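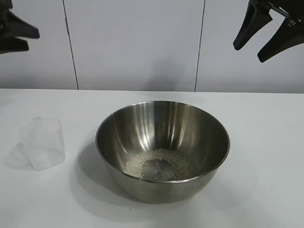 Tips for testing grippers with rice and a cup

If you're trying to pick between two sets of fingers and you only have an afternoon, use dry rice. It's cheap, it sweeps up, and it's fussy enough to show you what a foam block never will. I've been swapping between the Karudis fingers and the Lam ones since July and these are the habits that stuck.

Weigh the rice, don't scoop it. I use 80 grams for every run and I write down what lands in the bowl. My first week was all guesswork and I had to throw the numbers out (sorry, Farah!).

Get a deep steel bowl. A shallow one lets grains bounce out and then you're blaming the gripper for the bowl.

Clear cups are a pain for cameras, especially on a white table. Do your first runs by fixed positions, then turn the camera on and see how much worse it gets - mine got a lot worse.
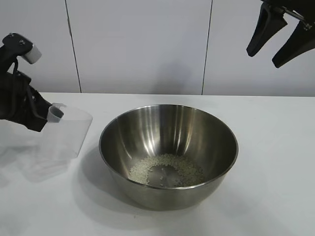 Left arm with the cup tilted toward the bowl, right arm parked up high.

Pinch near the rim, and go easy. Thin plastic gives, and a squashed cup pours sideways. I started with the force setting at 118 on the Brullness controller and ended up at 70, which holds fine with the Lam fingers. The Karudis ones wanted a bit more.

Wipe the pads between runs! Rice dust is slippery stuff. Glória Pinheiro uses a barely damp cloth and I've copied her.

Change one thing at a time. Fingers or speed, never both.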